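Holtden Tape & Vinyl: Frequently Asked Questions

41 shares
6 comments

What is Holtden?

Holtden is a small label putting out ambient, electronic folk and slow instrumental music on cassette, vinyl and download. We also run the mail-order shop for Warnodon, our sister label, so some orders arrive with both names on the packing slip.

How many copies do you make?

Cassettes are made in runs of 200. Vinyl varies by title, and the number is listed on each release page. When a cassette run is gone we don't dub more. Vinyl is sometimes repressed if enough people ask, and a repress always has a different label color so collectors can tell them apart.

Do I get a download with a physical order?

Yes. Every tape and record comes with a full download in your choice of format. For preorders, you get one or two tracks right away and the rest on release day. If your code doesn't work, check for a zero typed as the letter O before you write to us.

When do preorders ship?

The release page shows an expected month. If it says May, plan on the second half of May. Pressing plants run late, and when a date moves we email everyone on the order. You can cancel a preorder for a full refund any time before it's packed.

I ordered a preorder and an in-stock title together. Can you send the in-stock one first?

Not on a single order. Everything goes out together when the last item arrives. Place two orders if you want the in-stock title now.

How do you pack records?

Records ship outside the jacket in a plain inner sleeve, with stiffeners on both sides, to keep the seams from splitting. Sealed copies are the exception. If you would like a sealed copy opened so the record can travel outside the jacket, say so in the order notes. Tapes go in padded mailers.

My record arrived damaged. What should I do?

Send us a photo of the mailer and a photo of the damage within 18 days of delivery. We will replace the item if we have one left and refund you if we don't. Small corner bumps on the jacket don't qualify for a replacement. Surface noise is harder to judge, so please clean the record and try it again first, and tell us the side and the track where you hear it.

Do you ship overseas?

Yes, to most countries. Import taxes are charged by your own customs office and are not included in our prices. We can't mark packages as gifts.

What is the Prusex series?

Prusex is our subscription series of longer pieces, one artist per tape, one piece per side. Subscribers get each tape before it goes on general sale. You can join at any point in the year, and we will start you with the next tape. Earlier ones are sold separately while they last.

Who is Nic Aodha?

Nic Aodha is the recording name behind three of our releases, including the first Prusex tape. The artist prefers not to do interviews or play shows. We pass on mail but can't promise a reply.

Can I use your music in a film, podcast or mix?

Mixes and radio shows are fine without asking. For film, video or podcasts, write to us with the track name, how much of it you need and where the work will be shown. Student projects are usually free. We don't license music for advertising.

Do you accept demos?

Twice a year. We announce it on the mailing list, which has around 4000 people on it, so the inbox fills up fast. Send 2 tracks as a streaming link, with no attachments. Demos sent outside those periods are deleted unheard.

Can I pick up my order in person?

No. We don't have a storefront, and the address on the mailer is for returns only.

How do I change my address?

Reply to your order confirmation before 9 a.m. on the day the order is due to ship. After that, the label is already printed.

6 comments
Share this page
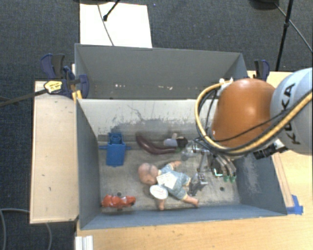 Baby doll in a floral outfit, gray box.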